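Let the Second Trumpet Play

I have played second trumpet in the Tallura big band for 13 years, and I want to write something against the way we talk about soloists.

When a concert is reviewed, the names are always the same. The leader is mentioned, then the person who stood up for the long solo, and maybe the singer. I understand it. A review has 500 words and the reader wants a story. But a big band is mostly people who sit, count bars and come in together, and if you listen only for the solos you miss the larger part of the music.

In April we played a new suite by Estíbaliz Herrero at the Grurberg hall. The third movement has 89 bars, and no one improvises in it. The saxophones hold a chord very low, the trombones answer with mutes, and the trumpets have one long line which passes from chair to chair. When I had it I was only one breath of this line. I was more nervous than for any solo I ever took, because a solo forgives you. If you play a strange note you can play it again and then it sounds like an idea. In a section, a strange note is only a strange note.

After the concert a man told me that he liked the evening but he was waiting the whole movement for "the real jazz" to start. I was polite. On the tram home I was less polite, in my head.
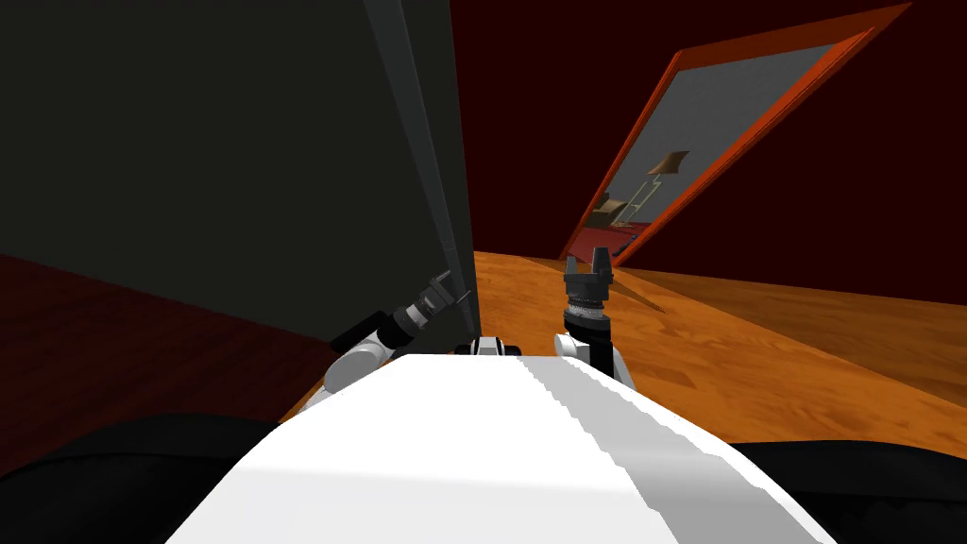
Two arms, one body: a rendered view.

I think the problem begins in school. Young players learn to improvise early, and this is good, I would not take it from them. But they come to us at Triltum, where I teach on Tuesday, and many cannot match the pitch of the person beside them. They can play very fast over difficult changes. Ask them to play quietly for 2 minutes under a clarinet and they look at me as if I gave them a punishment.

My old teacher, Sjöberg, made us rehearse without the first trumpet. We hated it. The melody was missing and we heard all our own bad habits. After one winter of this we sounded like a different band, and when the lead player came back she said that she could finally stop pushing.

So I ask for a small thing from the people who plan our programs. Put one piece in every concert in which the whole band has the main part, and print the names of all the players next to it. The audience will complain a little in the first season. I would still do it.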